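Equipment Planning Analyst, Handheld Data Collection
Cidix, Mirnstead site
Full time, fixed term with option to extend
Posted 24 October 2025

Summary

Cidix collects manipulation data in ordinary homes using handheld two-finger grippers. The operations group is moving from ad hoc purchasing to a planned equipment cycle and needs an analyst to own the budget model, the purchase schedule and the spares policy. The post reports to the head of operations and sits in the Mirnstead office. Home visits are expected a few times each quarter.

Background

The current fleet was bought in three batches with different finger revisions and two incompatible camera mounts. Reorders have been placed when a site ran short, which has meant small orders at list price and long waits for pivot hardware. The Gornorard program, which starts its main phase next August, requires 200 complete gripper sets in the field, each with matched left and right units. It cannot be supplied under the present arrangement.

A parts audit was finished last quarter. It produced 659 line items, many of them duplicates under different supplier codes. Cleaning up that list is the first task of the post.

Gallagher supplies machined parts and finger blanks under a framework agreement. The agreement comes up for renewal during the term of this post, and the analyst will prepare the cost case for renewing, splitting or re-tendering it.

Duties

Build and maintain a rolling equipment budget covering grippers, cameras, mounts, storage media, chargers, transit cases and consumables.

Reduce the audited parts list to a single controlled bill of materials per gripper revision. Retire supplier codes that no longer apply.

Set reorder points for fingers, pads, pivot pins and caps from recorded failure and replacement data. Where the data is thin, say so in the model and carry a stated allowance.

Prepare lease-versus-buy comparisons for bench robot arms used in replay testing. Include installation, guarding, floor space, software maintenance and disposal. Purchase price alone is not an acceptable basis for a recommendation.

Schedule deliveries against site openings. Each site takes equipment in one drop, with a second drop for spares after the first collection period.

Agree acceptance checks with the hardware group: jaw travel, finger alignment, trigger force, camera seating and time synchronization between paired units. Record rejects by batch and recover cost from the supplier where the contract allows.

Estimate wear by task type. Small-object work, such as picking up and sorting jewellery on soft bedding, places different demands on fingertips from kitchen or laundry work, and the budget should carry separate pad replacement rates. Fine chains, rings and hinged bangles are current priority objects.

Budget for household props. Props are bought locally, up to a set limit per home, and are logged to the site account.

Issue a short monthly variance report. One page, with the model attached.

Required

At least 5 years in equipment planning, procurement analysis, manufacturing cost control or a close equivalent.

Working knowledge of depreciation, total cost of ownership and lead-time planning.

Strong spreadsheet skills, including models that other people can open and follow. Some SQL.

Ability to read a mechanical assembly drawing and match it to a parts list.

Clear written English. Most purchasing decisions here are made from a written note circulated in advance.

Useful but not required

Experience with robot grippers, end effectors or camera rigs.

Experience managing serialized equipment issued to field staff.

Familiarity with customs classification for mixed electronic and mechanical assemblies.

Not part of this post

The analyst does not design hardware, supervise collectors or handle participant consent. Signing authority for capital orders remains with the head of operations. The analyst has direct authority over consumables within the approved quarterly figure.

Terms

The contract runs for 13 months, starting as soon as the successful candidate is available. Extension depends on the second phase of Gornorard being funded. Office attendance is three days a week, with the remainder remote by agreement. Travel to homes and to the Gallagher works is paid at cost. A laptop and a reference gripper set are issued on the first day and returned at the end of the contract.

Selection

Stage one is a review of the written application. Stage two is a planning exercise, paid at a flat fee and limited to half a day. Candidates receive a shortened parts list, a site opening schedule and two supplier quotes, and return a purchase plan with assumptions listed. Stage three is an interview with operations and hardware, which includes a discussion of the plan and a session handling the grippers. No preparation is needed for the handling session.

How to apply

Send a resume and a note of no more than two pages through the careers form on the Cidix site, choosing Mirnstead and then Equipment Planning. The note should describe one equipment budget you were responsible for, the largest error in it, and how the error was found. Leave out confidential figures from previous employers; ratios or percentages will do.

Applications are read in the order received. Candidates who are not moved to the planning exercise will be told in writing. Questions about the post can be sent through the same form and are answered by the operations group.
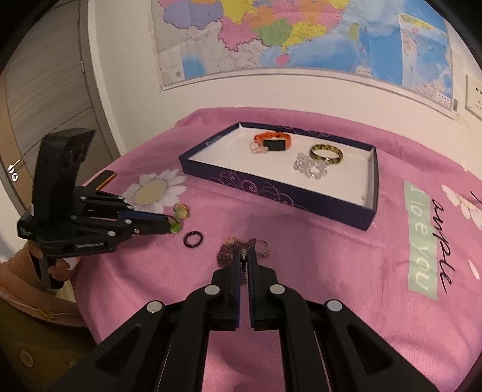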